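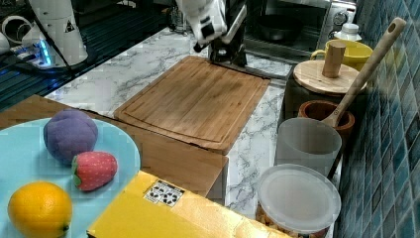 Gripper over the far edge of the board

Planner treats cutting board and counter as one surface
Posted by Rory Cowie
Viewed 3,309 times

I'm running Darnance for planning, with the point cloud from two cameras feeding the collision map. The arm needs to get its fingertip down beside a bamboo board lying flat on a marble counter. Segmentation merges the board with the counter, so the planner puts the table plane too high and rejects any goal near the marble. If I lower the plane by hand, it plans straight through the board. I've tried a voxel size of 8 mm and it made no difference. The second camera sees the board from the other side, near the corner.

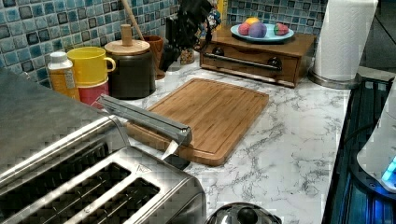
tobin_w
Your voxels are too coarse for a board that thin. Go down to 2 mm, but only inside a crop box over the board, or the map update will crawl. Then fit the counter plane first, remove those points, and cluster what's left. Add the board as its own box in the collision scene. Check your camera extrinsics too. If the two clouds disagree by more than the board's thickness, they will smear together whatever you do.

pell39
just turn off collision checking for the last bit, works for me

Rory Cowie
Extrinsics were off. I recalibrated, fitted the plane first as tobin_w said, and the board now comes out as a separate object. Planning time is over 40 ms longer with the crop box, fine for my use.
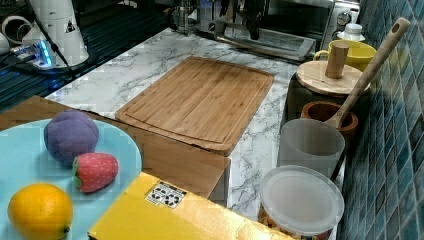
Page last changed: May, 4:15 pm

tobin_w
Good. Save the plane fit and reuse it while the cameras stay put. I wouldn't turn off collision checking near a counter with that many containers on it.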